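Getting to 1608

July went almost entirely on collecting demonstrations. I had planned to spend half of it training, but the count moved slower than I had guessed, and a policy trained on too little tells you very little about what to fix. So most days were the same: gripper on, mat on the table, pick up the ball, put it down, save, reset.

The project is called Miah, after nothing in particular. The task is simple on paper. A small toy soccer ball sits somewhere on a mat printed like a pitch, and the arm has to pick it up and place it somewhere else on the mat. Kamrul Samarakoon wrote the recording side, which we call Hovel, and I do most of the driving. Ruwan Dissanayake checks the episodes afterwards and throws out the bad ones. He throws out more than I would.

We record in blocks of 100. After each block we stop and look at where the ball started, plotted over the pitch. The first few plots were embarrassing. I thought I was putting the ball down at random and I was putting it near the center circle nearly every time, with a second cluster at the spot my right hand reaches most easily. Now a script picks the start position and I follow it, even when it asks for a corner I don't like.

The other thing I changed was speed. Early on I moved very slowly, because slow episodes look clean when you play them back. They also contain long stretches where nothing happens, and the first policy learned to do that part very well. It would hover over the ball and wait. Kamrul trimmed the pauses in software, which helped a little – recording at a normal pace helped more.

Of the last block before the break, Ruwan rejected 6. Two were my fault (I bumped the table), and the rest had dropped frames. An earlier block lost 58 to a wrist camera cable that had worked loose, and I didn't notice until the evening. We now play back one episode in the middle of every block. I should have been doing that from the start.

A ball is a fussy object for two fingers. Close a little off center and it squirts out sideways, then rolls. I used to delete those. Now I keep them if I go after the ball and get it, and Ruwan tags them as recoveries.
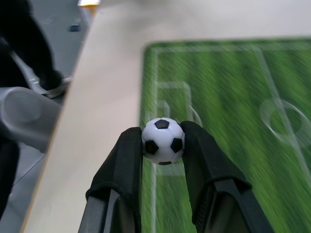
Do failed grasps belong in the training set?

Only the ones that end in a good grasp. A miss followed by a correction shows the policy how to get out of trouble, and a miss followed by nothing shows it how to miss.

We stopped at 1608 kept episodes. The number has no meaning, it's where we were when Kamrul needed the workstation. Training is running now and I'll write up the results when there are some. After that I want to try a second ball of a different size, and probably another tabletop, before adding any new task.

Contact | © Miah project notes | Back to top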